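Questions We Get About Baskets, Tabletops and Tidying

Last updated 19th February

Thank you for stopping by the Testance help page. We get a good many letters about woven baskets and how to live with them, and Thilini Akanda has gathered up the ones that come in most often. If yours isn't answered, do write to us. We read everything, though it can take us a little while in June when the whole shop is busy with the summer sale.

How do I clean a wicker basket?

Gently, and less often than you might think! A soft dry brush (an old paintbrush is lovely for this) will lift most of the dust out of the weave. Work along the strands and turn the basket upside down now and then to let the crumbs fall out. For sticky spots, use a cloth wrung out in warm water with a drop of dish soap, then wipe again with plain water and leave the basket somewhere airy overnight. Please don't put it on a radiator. We've had a few sad packages sent back to us that way.

My basket has started to creak. Is it broken?

Probably just dry. Wicker that lives in a heated room loses its moisture over the winter and begins to complain when you pick it up. Mist it lightly with water from a spray bottle, inside and out, and let it rest for a day. If a strand has snapped, you can tuck the loose end back under its neighbor with a dab of wood glue. A clothespin will hold it while it sets.

Will a basket scratch my table?

It can, if there is grit caught underneath. Wipe the tabletop before you set the basket down, and lift it when you want to move it - dragging is what does the damage. Speckled or stone-look surfaces are forgiving about small marks, glossy ones much less so. We sell felt dots in packs of 200 under the Jendura name, and 4 of them will see to most baskets.

Which shape should I choose for a table or counter?

I'm fond of the rectangular ones with sloping sides, like our Castillo. They sit flat against a wall, and the wider rim means you can see what you've put in there without tipping everything out. Round baskets are pretty, but they do take up more room than you expect.

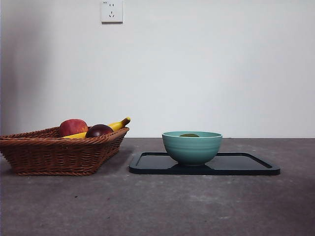
Do leave yourself a bit of space on either side, too. A basket squeezed in tight is a nuisance to lift out, and before long things get piled next to it and you're back where you started. If you have a charger or a lamp to plug in, keep the basket to one side so the cord can come straight down.

How much weight can the Castillo hold?

We suggest light things: mail, napkins, fruit, knitting. Always carry it with both hands under the base, because the braided rim isn't meant to take the strain of a full load.

Do you repair old baskets?

We do, at our Sernolcombe workroom. We mended 237 of them last year, including a picnic hamper older than I am. Send us a couple of photos first and we'll tell you what it would cost, and whether it's worth the postage.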